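Leftover foreign coins and bills pile up fast after a trip, and I love how easy they are to tame! Grab a small zip bag for each currency and write the country on it in marker. Mine live in the kitchen drawer, next to the tape. 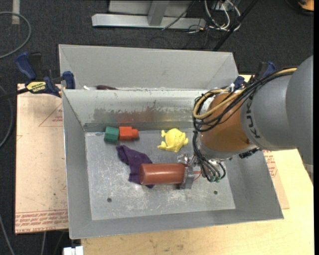 Bills go in flat – never folded around the coins – with a slip saying what the bag holds. Check the slips every March. Anything under $20 gets saved for airport coffee, and it tastes wonderful.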